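October 20, 2026

I've had a few people ask how things are going at work since the robots came in, so I'm writing it down once and I can send them here.

For anyone new, I work at Holzer, in the returns building. We get small household goods back from stores and sort them into resell, repair and scrap. There are 22 of us on my shift. The company brought in two robot arms from Astirex last spring, and a third one is being set up now. They pick single items off a flat surface and put them in the right tote. The software that tells them where things go is called Nando. I have no idea why.

Before the arms, each of us handled 650 items on a normal shift. You stood at the table, picked up, looked, scanned, put down. My wrist hurt from October to the end of January every year. I wore a brace at night and so did the woman at the next station. That part of the job is mostly gone for me and I don't miss it.

What I do now is called cell tending. I watch two arms, clear items they can't pick, and teach them new ones. Teaching takes most of the time. You put an item down, guide the gripper in by hand, close it, lift, and let go. Then you turn the item a little and do it over. A new item needs 70 good picks before Nando will accept it, and a bad one doesn't count toward the total. Soft things and shiny packaging are the worst. Small things are slow as well, as you have to come in low and straight or the tips push the item away.

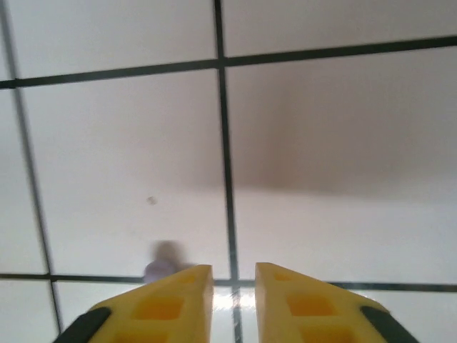
Light has been a bigger problem than I expected. The arms work from their cameras, and a reflection off the work surface can throw off a pick that went fine an hour earlier. Ghassan Boutros, our shift lead, spent most of a week moving lamps. Now there's tape on the floor marking where each stand goes, and you get a talk if you move one.

Pay went up by 900 dollars a year for those of us who did the tending course. Some people thought it should have been more, and I was one of them. The course was four days and there was a test at the end. Two people on my shift chose not to take it and went to the loading dock. One of them likes it better there. The other is looking for something else.

No one was laid off in our building. I want to be fair about that. But three people retired or quit this year and their jobs weren't posted, so the shift is smaller than it was. Management says the third arm won't change the headcount. Maybe so. I've asked for it in writing and so has Ghassan.

The thing I notice most is the talking, or how little of it there is. At the old tables we stood across from each other and you could get through a whole shift on somebody's divorce or a bad roof repair. The cells are spaced out and you can't look away from an arm for long while you're teaching. We've started taking the late break together to make up for it, and Ghassan moved the break table closer to the cells – small thing, but people use it.

I also get tired in a different way. My arms feel fine at the end of the day and my head doesn't. I used to come home and read. Now I sit in the car for a few minutes first.

The Bestisier account starts next month, all kitchen tools, and every one of them has to be taught from zero. I've signed up for the early half of that. I'll post again once we're through the first batch.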